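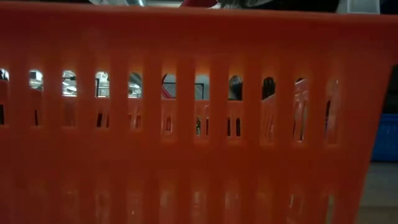
Side camera view, orange basket close up, blue one behind it on the right

How many demos before I change the layout, and do I keep the bad ones?

Posted by Annatjie Nel

Hello everyone, and thank you in advance to anybody who reads all the way through, because I know I go on a bit. I'm helping to put together a set of teleoperated demonstrations for a sorting task. Two arms, a handful of plastic bins and baskets in different colors, and the idea is that the policy learns to put things in whichever bin it's told to. We call the project Jolo and I've been on it since June, so I'm still fairly new at this.

So far I have 300 episodes saved. I was feeling pretty pleased with myself until I started going back through them and noticed that I'd left the bins in very nearly the same places for long stretches at a time. I'd get comfortable, you know, and just keep going. Then I'd move everything and do another long stretch. There are also 67 episodes where I fumbled something: a missed grasp, a drop on the way over, or a spot where I stopped to think with the arm hanging in the air (I do that more than I'd like).

What I'd love to know is how often other people shift their bins between episodes, and whether those 67 should go in the trash or stay in. The other thing bothering me is the side view. When a basket sits near that camera it takes up almost the whole picture, and all you get of the rest of the room is slivers through the slots. Does that ruin the episode?

Kgomotso Ntuli

Welcome, Annatjie! Please don't throw anything away yet. I did exactly that on my first set and I still wince when I think of it.

On the layout, I move at least one bin after every single episode, and I do a complete reshuffle every 14. It sounds like a chore but it becomes a habit, like wiping down the counter while the kettle's on. Turn them a little as well as sliding them. If every bin is always square to the table, the arm will get very good at square bins and be lost the moment somebody bumps one. Swap the colors around too, so that orange isn't always on the left, otherwise you may find the policy has learned "go left" when you thought it had learned "go to orange." That one cost me a good three weeks.

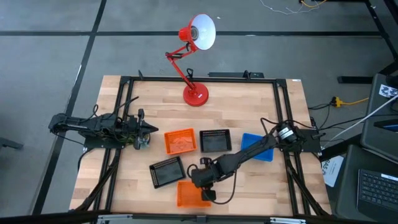 Should I write down where the bins were for each episode?
A short note per layout is plenty, as long as each episode carries the number of the layout it belongs to.

As for the fumbles, split them in two. A missed grasp where you backed off, lined up again and got it is worth its weight in gold, and I'd keep every one, because it shows the policy how to recover. The ones where you stopped to think are another matter. Trim out the pause if your tools let you do that cleanly, and if they don't, set the episode aside in its own folder. Drops that you never picked up again go in that folder too. You may want them later for training something to spot failures.

For the camera, one blocked view needn't sink an episode if your other views are clear and you train on all of them together. What I'd worry about is a basket blocking the side camera in one layout and never in the others. Either have it happen here and there all through the set, or mark out a strip of table near that camera and keep it clear. I went with the strip. Masking tape works fine.

Hendrik Kruger

just get more data. we have 3,733 episodes on ours and it still drops stuff lol

Ishbel Chisholm

Kgomotso has covered nearly all of it, so I'll only add a few bits from our bench at Cotudwood. Have a second person drive for part of the set if you can possibly talk somebody into it. Everyone has their own way of coming in on a bin. I swing wide and low, and my colleague Brunello Rinaldi comes straight down from above, and the policy got noticeably less fussy once it had seen us both. Do record who drove, though, so you can pull one person out if their style turns out to be causing trouble.

I'd also hold back a few layouts that you never train on. Pick them now, before you've had a chance to get attached to the results, and test on those. We reused our training layouts for testing in the beginning and had a lovely week of thinking we were finished.

And don't drive when you're tired! My late afternoon episodes are full of little wobbles. I stop at four now and do labels instead.

Annatjie Nel

Oh, these are so helpful, thank you all (you too, Hendrik). I've put the 67 in a separate folder and I'll go through them one by one with a cup of tea. Tape is going down on the table tomorrow morning. Ishbel, did you and Brunello alternate episodes, or did you each do a block?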